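Brakum Workshop Forum
Builds and Projects > Home Automation and Robotics

Two-arm kitchen table build – cable routing and where to put the plate

nondinness_bench
Posts: 1396
Joined: May

Hi all, and thanks again to everyone who helped me sort out the base mounts last time. The table is finally up in the back half of the shared shop and both arms are bolted down, one at each side, and I have been having more fun with it than a grown adult probably should. The goal is still the same as in my first post: get the pair of them to put together a very simple play breakfast (sausage off the rack, into the pan, out to the plate) with me just standing there drinking coffee.

My trouble is cables. I bought the long ones so I'd have slack for full reach, and now I have slack everywhere. I've been running slow practice moves in the evenings and every so often a loop gets dragged along the tabletop and nudges something. Has anyone here found a tidy way to do this that doesn't eat into the wrist rotation? I'd love to hear what you all did before I go drilling holes in a table I rather like.

sawdustpenny
Posts: 2707

Oh, this makes me happy to read! I remember you asking whether two arms on one table was a silly idea and I'm so glad you went ahead.

For the cables, I used soft hook-and-loop straps on mine, one just below each joint, with a loop about as wide as my hand left free at the elbow. It took me a whole afternoon of strapping, moving, swearing, unstrapping. But I haven't had a snag for a good long while now. Please don't use hard zip ties, they chew the jacket.

gearbox_and_grits

I'm going to be the grump and disagree a little with penny, sorry. Straps are fine at the base and the shoulder, but anything past the elbow on a small arm is weight you have to move around, and it changes how the arm settles. I'd hang the cable from above on a light spring. We did it that way on the Drelska cart and the wrist got noticeably calmer.

sawdustpenny

Fair, but you had a ceiling to hang from, and a fabric strap weighs next to nothing! I think we can both be right, depending on how much room there is overhead. (I still like my straps.)

gearbox_and_grits

You would. Okay, truce on the straps. I'd also like to know how the table is laid out, because half of cable trouble is where you ask the arm to go. If the tray is tucked in close to one base, that arm has to fold up to get to it and the cable has nowhere to go but down.

awasthi_fan_club

Second the request for a picture. I followed the Awasthi table plans for my own build and moved everything ten times before I was happy. And put your speed down while you test, please. I run mine at a tenth until I trust a move.

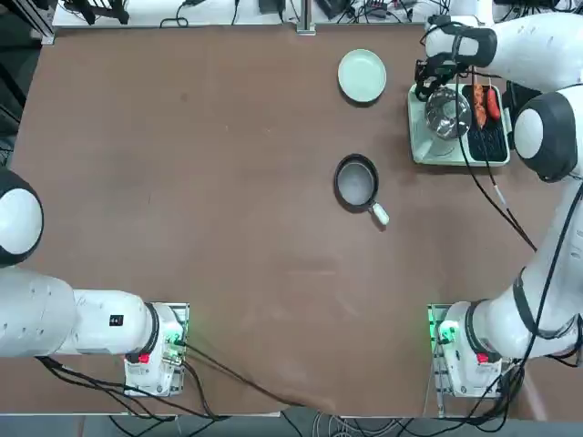
nondinness_bench
Thread starter, shop member
Posted February 8, 2025

There you go, layout and all. The gripper on the right arm is over by the steel bowl, at the left end of the tray, and you can follow its black cables down across the tray and onto the table. So yes, grits, I think you've put your finger on it. The pan has plenty of open table to itself and I'd like to keep it that way.

I know the power bricks on the shelf behind are a mess too. One thing at a time!

gearbox_and_grits

Thanks, that helps a lot. I'd slide the whole tray toward the middle before buying anything. And turn the pan so the handle points at whichever arm is going to hold it. Right now it's aimed down and to the right, so I'd guess you mean the right arm to grab it, but then who is carrying the sausage?

nondinness_bench

The left one was going to, and now that you say it out loud that's a long way for it to reach. Maybe they should swap jobs.

awasthi_fan_club

Swap them. And the skewers give you something thin to pinch if the sausages themselves are slippery in the fingers, though I had better luck gripping the fat part. I also see cable lying along the near side of the table by the left base. I'd get that up off the surface first, it's a ten-minute job with a few clips under the edge.

sawdustpenny

Clips under the edge, yes! And then straps up the arm, says I, quietly. Do let us know how the swap goes, I'll be checking in.

nondinness_bench

Clips tonight, tray tomorrow, and I'll try one arm with straps and the other with a spring so you two can keep arguing with some evidence in hand.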